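How to Write an Obituary for a Family Member

When my uncle died, I was asked to write the notice for the newspaper, and I had one evening to do it. Since then I have written several more for relatives and neighbors in Stilport. These are the steps I follow.

1. Collect the facts first

Write down the full name, the age, the town of birth and the date of death. Add the maiden name if there was one. Ask two relatives to check the spelling of every name. In my family we have Krystyna and Christina, and they are not pleased when they are exchanged.

2. Ask the paper about price and deadline

Many papers charge by the line or by the word. The Brarkcombe paper gave me a limit of 162 words, and a photo was extra. The funeral home can often send the text for you, but ask if they add a fee. 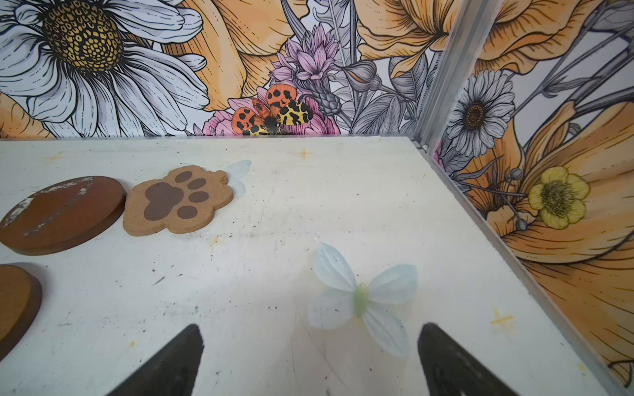

3. Make the list of survivors

The usual order is spouse, children, grandchildren, then brothers and sisters. Put the partner of each child in the same place as the child, for example "his daughter Anna and her husband Paul." Relatives who died earlier go in a separate sentence, which begins with "He was predeceased by." Stepchildren should be named too — leaving them out causes hurt that lasts for years.

4. Write about the life

Choose three things and give each of them one or two sentences. Work, a place and a habit are good choices. For Loïc Coste I wrote that he repaired clocks in Molden, that he swam in the lake until September every year, and that he sang while cooking. My first draft had 446 words, so many nice things had to go out. 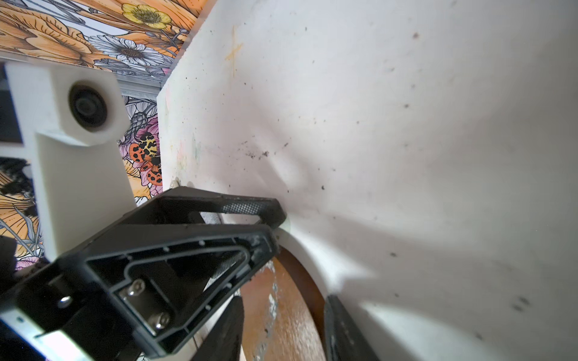 Small details need the same care as the big ones. If the person had a trade, use the correct names of the tools and parts, and ask a former colleague when you are not sure. A man who spent his life assembling machines would know that a hex-socket screw, like the two silver ones in the black part here, needs a hex key, and his friends would notice if you gave him a screwdriver for it. One exact word is enough.

5. Give the service details

Write the place, the date and the hour on one line:
Funeral at Leblanc Chapel, 20th January, 11 a.m.
If the family prefers donations to flowers, say where to send them. Do not print the home address, because the house may be empty during the service.

6. Read it aloud

Read the text slowly to one other person before you send it. Ask the paper for a proof, and check the names again on the proof. Keep a few printed copies for relatives who live far away.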